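The arm in the back bedroom

By Coralie Halliday
May 2024

I should say straight away that I'm no engineer. I mend sewing machines for a living, I did one evening class in programming a very long time ago, and until 11 months ago the cleverest thing I'd ever made move by itself was a curtain (it got halfway). So when I told my sister I was going to build a robot arm, she asked where I was going to put it, and I didn't have an answer. The back bedroom at our place in Trodard is full of bobbins.

What I did have was a membership at Gotero, which is a shared workshop behind the old bus depot. You pay monthly, you get a shelf and a key fob, and you learn very quickly whose glue is whose. I'd gone there for the lathe. Then one evening I sat next to a chap called Maihi who was building an arm out of printed parts and drainpipe, and I was hooked before I'd finished my tea!

His advice was to build the whole thing on the computer first. Arm, table, room, the lot. I thought this was a bit dull, if I'm being truthful, a bit like being given a driving lesson in the garage with the door shut. But motors are dear and I'd already burnt out 2 of them on the curtain, so I went along with it.

The simulator runs on my old laptop, just about, with the fan going like a hairdryer. You start with an empty floor and fill it up. I spent far longer on the decorating than on the joints. I gave myself warm wooden boards and a beige wall, and I hung a big painting in a black frame, all swirling blues with a brownish figure off to one side. A round table went in with a grey cloth down to the floor. The arm I bolted to a dark table next to it, white and shiny, much posher than anything I'll ever make out of drainpipe. Then I put a jumble of stuff on the cloth for it to reach over to, including a blue thing in a wooden frame that I downloaded from a free library and still can't put a name to. 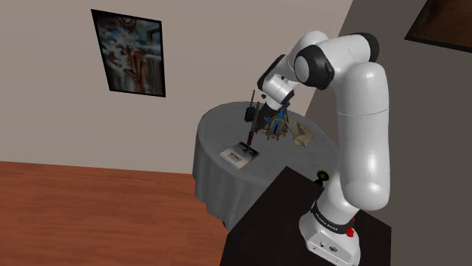 Learning to reach

I'd assumed the hard bit would be grabbing. It's reaching. You and I put a hand out for a cup and never give the elbow a thought, but an arm like this has to be told where every joint goes, and there's usually more than one way of getting there. Mine had a real fondness for the silly ways. It would go up and over and come down backwards, like someone trying to do up their own zip.

The program I've been writing to sort this out is called Bakach, after a cat we had when I was small who also approached everything from the wrong side. Bakach does a fairly simple job. It works out a spot above whatever I've chosen, sends the gripper there, and has it point straight down and wait. Only after that does it try to lower itself. The waiting was Maihi's suggestion and it made a huge difference to me, mostly because I could finally see what it was about to do and shout.

I save every attempt. There are 2548 of them in a folder on the laptop and I could tell you what went wrong in a shameful number. Lots of them are the tablecloth. Cloth is a swine to simulate if you want it to move, so in the end I gave up and made mine a solid lump that's only shaped like folds, and the gripper used to stop dead against it, or sink a finger straight through, depending on how I'd set things up that day. The finger through the table gave me a proper shiver the first time.

Then there's the edge-of-the-table problem. Things near the middle are fine, there's space all round them. Things near the rim are a misery, because the fingers come down either side and one of them ends up hanging over nothing at all, and my sums didn't like that one bit. I lost most of December to it.

The breakthrough, if I can call it that, came from putting a camera up by the gripper. Until then I'd been watching from across the room, like someone at the back of a theatre. Get in close and you see what the fingers see, which in my case was a paperback called Human Error. I'd picked it out of the model library for the title and I do still laugh at it. Lying flat with the two black fingers spread wide below it, it looks so easy to pick up! It's a beast. A book on its back gives you nothing to get hold of unless you come at it across the narrow way, and the fingers have to get right down by the surface without digging in. 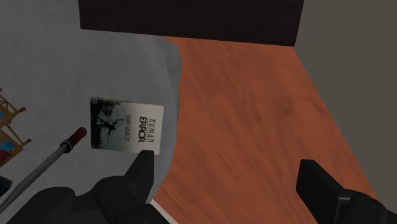 From the laptop to the bench

Next comes the real one. I've got a shelf at Gotero with a base plate on it, a bag of bearings, and 8 printed joint housings in a sort of mushroom colour, which was the reel that was going cheap. The motors are on order. I've borrowed a corner bench by the window, and Maihi has promised to check my wiring before I switch anything on, having seen what I did to the curtain.

I know it won't behave like the one on the screen. My virtual arm never sags, it never gets a loose screw, and it isn't held up by printed plastic. Everyone at the workshop who's been through this says to expect a few weeks of sulking, and to begin with something soft that doesn't mind being dropped. I've set aside a pair of rolled-up socks.

People do ask me what it's for. A customer asked last week while I was re-timing her overlocker, and I said I'd quite like it to pass me bobbins, so I don't have to keep getting up. She thought that was perfectly reasonable. She also asked if it could thread needles, and I've been thinking about that ever since, which is bad news for the bearings, because I've started a new folder on the laptop and spent all of last night modelling a needle.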